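A Saturday at the Cluston Camera and Imaging Fair

2022-02-28
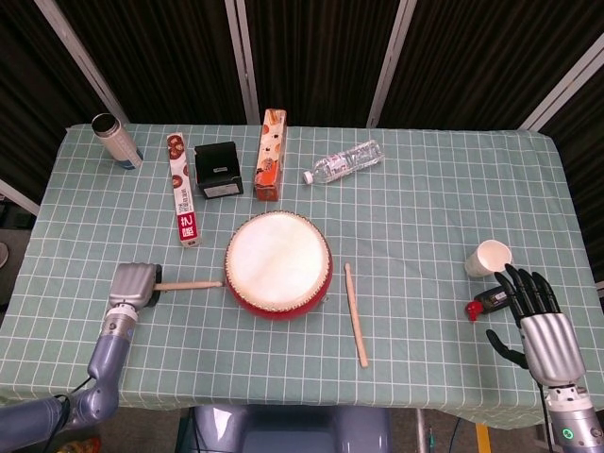 A little red drum with brass-coloured tacks, and a pair of sticks.

I had been promising myself the Cluston fair for years, and every year something got in the way (a wedding, a flood, a gearbox), so when the weekend finally came up clear I filled a thermos, put the old film body in the bag for company and drove the 54 kilometres out through the hills with the windows down. It's held in the showgrounds, in the long pavilion where they judge the cakes, and there is still a faint smell of sponge about the place, which I mean as a compliment.

Entry was seven dollars, with a paper wristband that left a purple mark on me until Monday. The door sheet said 497 people had come through on the Friday, and I'd guess Saturday did better, judging by how long I stood behind a man with two tripods under one arm.

Most of the crowd went straight to the Sedeck stand, and so did I. They had their new mirrorless body out on leads for anyone to handle, and I spent far too long with it. The grip is deeper than the last one and my little finger finally has somewhere to live. The viewfinder is lovely and bright, and the focus point moves with a small joystick that sits right where my thumb wanted to go. I was less keen on the menus. I went looking for the self-timer and ended up three pages deep in something to do with colour profiles, and the young fellow on the stand had to fish me out. He was very good about it. They wouldn't let us put our own cards in, as the firmware isn't finished, so I can't tell you a thing about the files.

The price on the little card was $3,062 for the body alone. I put it down quite gently after that.

Next door were the Hattori people, who only do lenses, and I could happily have stayed there until closing. There was a compact 35 mm with a proper aperture ring, nice firm clicks, and a metal hood that screws on instead of bayoneting. I tried it on one of their loan bodies and shot the tea urn across the aisle wide open. On the back screen the centre looked crisp and the corners a bit dreamy, though a back screen flatters everybody. Their longer zoom was popular with the bird crowd, who had formed a sort of queue and were taking turns aiming it at a pigeon in the rafters.

Lunch was a sausage in bread and a lamington, eaten on the grass beside the cattle yards. I got chatting to a couple who had driven up from the coast to sell a wooden field camera and had bought a second one instead. We compared light meters. Theirs was nicer than mine!

The afternoon was for the Bisuseo workshop, which I'd booked ahead, and I'm glad I did as the room was full. It was all about printing at home: paper profiles, why your prints come out darker than your screen (turn the screen down, was the short answer, and then turn it down again), and how to store fibre paper through a humid summer. We each took home a test sheet on a heavy matt stock. Mine was a picture of a jetty I'd brought in on a stick, and the greys in it are better than anything my own printer has managed.

I did one last lap through the second-hand tables before they packed up. There were boxes and boxes of filters in sizes I don't own, a projector I was sorely tempted by, and a leather case that fitted my old rangefinder as though it had been made for it. Fifteen dollars, and the strap only needs a bit of saddle soap.

A few practical notes if you're thinking of going next time. Park in the bottom paddock, not by the gate, or you'll be boxed in by the trade vans. Bring cash for the second-hand tables. The workshops go up for booking a fortnight before, and the printing one fills first. There's a smaller swap day in the same pavilion in March, and I've already written it on the kitchen calendar in pen.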